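Bag storage, revised

The old system was one large bag holding all the other bags. It failed in January, when the outer bag split at the base. I have since sorted everything by material, and the sorting criteria are below for anyone with the same problem.

Paper carriers with twisted cord handles go flat, handles folded inward, spine down. They keep their shape for a long time if nothing heavy sits on them. Plastic shopping bags get one fold lengthwise and a roll. Crumpled ones take up far more volume than they should. Fabric bags and backpacks are stored empty, pockets checked first. I have found snacks in there more than once.

Mesh drawstring pouches are the difficult category. They weigh nothing, they snag on buckles, and small items stay in them for months. My rule now is that a pouch is emptied before it is put away, and the cord is pulled fully closed.
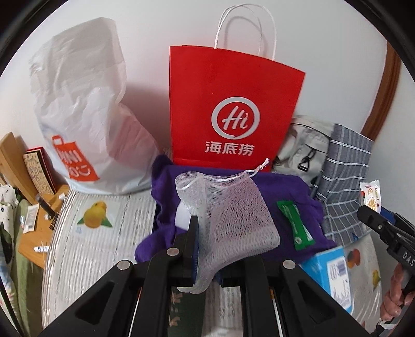
Ilari Laaksonen wrote in to disagree about rolling: a rolled plastic bag springs open within 2 days unless it is tied, and a flat triangle fold holds without a tie. He also keeps paper bags upright, on the grounds that a flat stack gets used as a shelf.

I tested the triangle. It takes 30 seconds per bag, against 5 for a roll, and it does hold. For thin plastic I have switched. Thicker bags resist the last tuck and are still rolled - two turns of string, no knot.

The paper bags are staying flat for now. Clothes that were waiting in bags have gone back to the closet.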